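Teleoperators wanted, Novholm lab

Do you like old PCs and have steady hands? Come help us teach robots to take computers apart! At Citolard you'll guide the arms through jobs on opened desktop towers, and every run becomes an example our model learns from. We have 781 so far and want lots more.

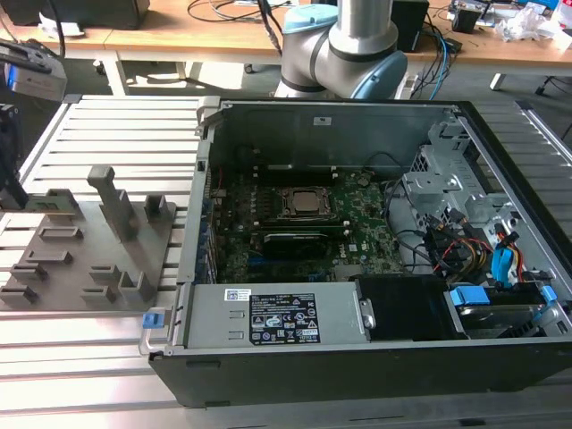

What you'll do

Four-hour shifts, Sunday included if you like. No robot experience needed, we train you (it's great fun once it clicks).

To apply, write to Amirul Lubis by the end of April.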